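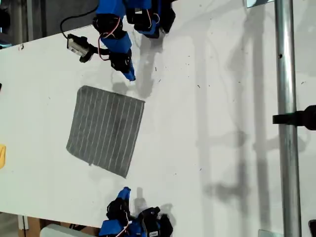
Védís Kárason
Contributing Editor, Household Textiles

Utility cloth

A utility cloth is a piece of fabric kept for wiping, drying, polishing and, in most homes, for lying flat on a table until someone decides what to do with it. It is usually square or oblong. Gray is a common color, valued for looking much the same at every stage of its career.

The word covers both towels and rags, and the line between the two has never been settled. In her Laxdal lectures, Soledad Ledesma held that a towel becomes a rag on the day its owner stops folding it. The Jemcombe school puts the change at the first visible hole, a rule that would retire half the linen closets in town.

Folding

The plain fold takes two steps. The cloth is spread out with its corners pulled square, doubled edge to edge, and then doubled again the other way. Stripes make the job easier, or at least make mistakes easier to see. The strip fold, known in older manuals as the Skotwood, brings the long sides in toward the middle and produces a narrow band suited to rails and shallow drawers. It has a habit of bunching wherever it is held. 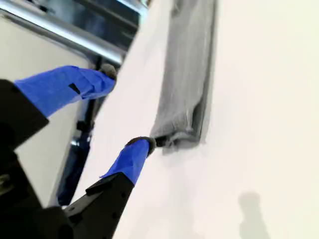 Gray cloth in a long strip, gathered toward one end.

Wear

Most cloths fail first at the edges, where threads work free and catch on whatever is nearby. Trimming them helps for a while. Pulling them does not, although the temptation is considerable and the result is generally a longer thread.
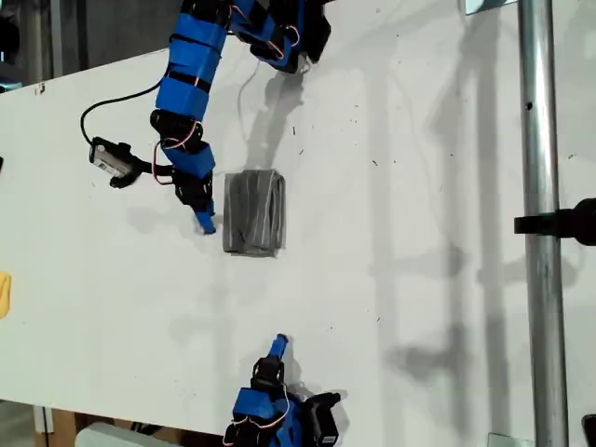 A hard, smooth tabletop is the usual place for folding, and it should be wiped beforehand, commonly with a second cloth, which then has to be folded too. Specks and grit left on the surface will travel into the fabric. Manuals differ on whether to shake the cloth out first. The Preris handbook says yes, outdoors, and checks the wind.

See also: Dish towel; Dust rag; Hem; Linen closet; Table, folding at

Recently updated
Clothespin
Drawer liner
Ironing board
Mop

Print this article
E-mail this article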